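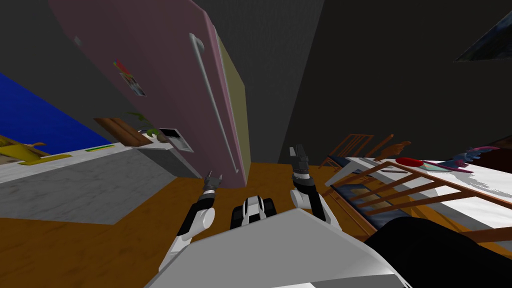
How to Clean Your Refrigerator's Door Gasket

The gasket is the rubbery strip that runs around the inside of the door. When it gets sticky or dirty it stops sealing, and the motor runs more than it should. Plan on an hour, most of it waiting.

You need a bowl of warm water, dish soap, an old toothbrush, two soft cloths and a little petroleum jelly.

1. Move milk and meat to a cooler. The door will be open for a while.

2. Pull the folds of the gasket apart gently and wipe out crumbs with a dry cloth.

3. Mix a squirt of soap into the water. Brush along the folds, starting at the top corner on the hinge side. Skip bleach - it makes the rubber brittle.

4. Wipe with clean water and dry well, especially the bottom edge.

5. Rub a thin film of petroleum jelly on the hinge side only.

Now test the seal. Close the door on a strip of paper and pull. It should drag. Try this every 5 inches or so. If the paper slides out in one spot, warm that part with a hair dryer on low and press it into shape.

A gasket with a tear has to be replaced. Mine came from Ordale and needed a night to flatten out.

Shares: 70

2 comments

tilly_k: Did this Saturday. The bottom fold was disgusting.

Marsh745: Cotton swabs work better than a toothbrush in the corners.

© Tomoreo Home | Contact | Back to top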